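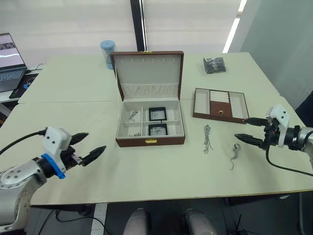
Brown leather jewellery box, open, with separate tray.

Garkgate Visitors' Book Corpus

README, second release

What this is

511 handwritten comments from the visitors' books of 3 small museums in Droltdale, typed up and tagged. People are asked what they thought of the art, and they write about the car park. We wanted to know how often, and then we got carried away.

The text is in comments.csv, one comment per row. The tags are in tags.csv and join on comment_id. Anything in the folder called old is there out of sentiment and should not be used.

Fields

comment_id: a number. Gaps are comments we withdrew when their writers asked us to.
museum: garkgate, mill or chapel.
month: as written by the visitor, so November appears in four spellings.
text: the comment, with its spelling left alone.
tag: awe, duty, weather, tearoom, child, complaint or other.
object: the thing in the collection the comment mentions, if it mentions one. Mostly blank.

How it was made

Pages were photographed on the premises and typed by hand. Lại, the handwriting reader we tried first, was good on capitals and took every "lovely" for "lonely", which gave the chapel a very different reputation for a week. We dropped it and typed the lot ourselves. Tagging was done in Cendelell by 2 readers working apart, who then met on a Tuesday to argue. They disagreed on 40 comments. These carry the tag "other" and a 1 in the column named disputed.

"Very interesting" was the worst of it. One reader heard awe and the other heard a person waiting for their coat. We have left it disputed wherever it stands alone.

What you might use it for

Looking at how people talk when they think they ought to be moved. Teaching a class to tag short texts. Settling whether visitors mention the tearoom more than the altar cloth (they do).

What it won't do

It won't tell you what visitors felt. It covers only those who stopped, found the pen working and had something to say, and they may be an odd bunch. School parties are over-represented at the mill, where every child has signed as a footballer. Please don't train a star-rating model on it. "Better than last time" is a rave in Droltdale and would score badly.

Privacy

Names, addresses and phone numbers have been removed. So has one recipe, which was plainly somebody's secret.

Known faults

Row order in the chapel section follows the page photographs — two pages were taken upside down and come out last. Ampersands have been changed to "and" in the mill comments only. Sorry. A fix is planned for the next release.

Licence

Free to use and share with credit to the Garkgate Visitors' Book Corpus. Corrections are welcome by post or through the issues page, with the comment_id please.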